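Minutes of the meeting of the Farkalance Sharing Shed
Wednesday, August 18, 2021, in the back room on Messina Street
Chair: Pramila Chauhan. Minutes: Shakuntala Chaudhary.

1. Minutes of the last meeting
They were read and accepted with one correction. The padlock was bought in January and the receipt is in the folder.

2. Small things without a shelf
Pramila reported that many small items come back to the shed and are put together with no order. Garden tools, kitchen tools and toys are mixed, and members must search a long time for one piece. In the gray metal bin there is now a hand garden fork with a lime-green handle together with a teal plastic spoon, a black drawstring pouch and a knotted ball.

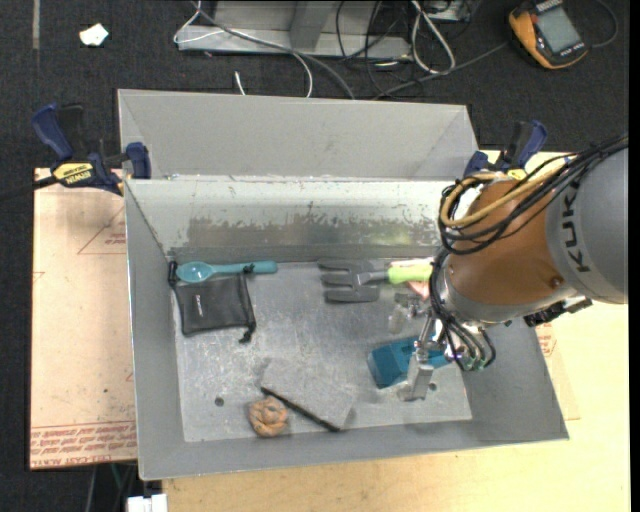 Shakuntala Chaudhary asked if the garden tools could go first, as members ask for them most in the evening and the spoons can wait. Pramila agreed to this. It was also said that pouches should be opened before they are stored, to see if something was left inside.

Decided: garden tools go to the hooks near the door. Kitchen items go to the Kitel shelf. What has no owner after 30 days is given to the Draner sale.

3. Labels
We have 200 labels from the old stock, but the glue is weak. Two members will try them on metal and on plastic and tell us the result. No new labels are bought before this.

4. Key
The second key is still missing. Pramila will ask again in the office.

5. Next meeting
Same room, at 17:30. The date will be sent by e-mail.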